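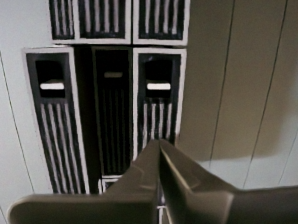
Raline Choir Folder, Octavo Size

By Dulcombe Music Supply
Color: black, navy, dark green
Sold singly or in choir sets

We've been making folders for singers for a long time now, and the Raline is the one we keep for ourselves. It holds octavo music, it opens flat, and it stays quiet when you turn a page in the middle of a soft passage (if you've ever stood next to someone with a creaky binder during a Tallis motet, you'll know why we care so much!). Almost everything about it came out of letters from choirs, and this version has the new spine that so many of you asked for.

What it's like to sing from

The boards are stiff enough to hold with one hand and light enough to hold for a whole concert. On the back there's a hand strap, stitched at both ends, that slides your palm right to the balance point. Left-handed singers can order it with the strap on the other side at no extra cost - just say so in the notes box.

Inside, 2 gusseted pockets take your loose pieces, and a row of elastic cords down the spine holds the stapled ones. Slip a cord through the middle of each octavo and the music turns like the pages of a book. You can change the running order in a minute or so, even backstage, even when the director has just swapped the second and third pieces. Again.

The cover is a matte book cloth over board. It doesn't throw light back at the audience, and the dark green is lovely in person. We were unsure about adding a third color, but the green has made a lot of people very happy, us included.

The new spine

The older Raline had a single fold, and with a full Christmas program in it the covers would start to spread. The new one has a double fold with a flexible lining. Empty, it closes slim. Full, it squares up and still shuts properly. Oğuzhan Demirtaş in our workshop went through a heap of lining samples before settling on this one, and he is still opening and closing the test folder at his bench most mornings.

Specifications

Closed size: 7 3/4 by 11 inches
Music size: up to octavo, 7 by 10 1/2 inches
Cords: 10, replaceable
Pockets: 2, gusseted
Weight: 300 g
Cover: matte book cloth over board
Strap: woven cotton, left or right hand
Name window: inside front cover

Does it fit my music?

Standard American octavos fit with room to spare, and so do most British choral leaflets. Thick vocal scores don't belong on the cords. If your choir sings from full vocal scores, look at the Ellis folder, our larger model, which weighs 600 g and has a wide band to hold a bound book in place. A4 photocopies need the Ellis too.

Numbering and labels

Choir sets can be numbered in silver foil on the spine, starting from any number you like. We once matched a set to a library that had already reached 1,329, so please don't worry that yours is too odd to ask about. Send us the first and last number and we'll do the rest. Foil numbers add a week to the order.

If you shelve your folders upright between rehearsals, spine numbers are well worth having. Stand them snugly, with the strap side all facing the same way, and they'll keep their shape for years. Stacking them flat is fine for a tour bus but hard on the bottom few over a whole season.

Care

Wipe the cloth with a barely damp sponge and let it dry open. Pencil marks come off with a soft eraser. Cords do stretch in the end, and a spare pack costs very little. To change one, unhook the little metal bar at the foot of the spine, pull the old cord out, and hook the new one on at the top first.

For rain, the Clillex sleeve slips over the closed folder and folds away into one of the pockets. It's a simple thing and we love it for outdoor carols.

Ordering

Single folders ship from stock. For choir sets, write to Eylül Çetinkaya through the contact page with your colors, strap sides and any numbering. She sings alto and can talk about cords and pockets for as long as you'd like. Sets needed for Christmas concerts should be ordered before the end of October.

Page updated 2022-07-21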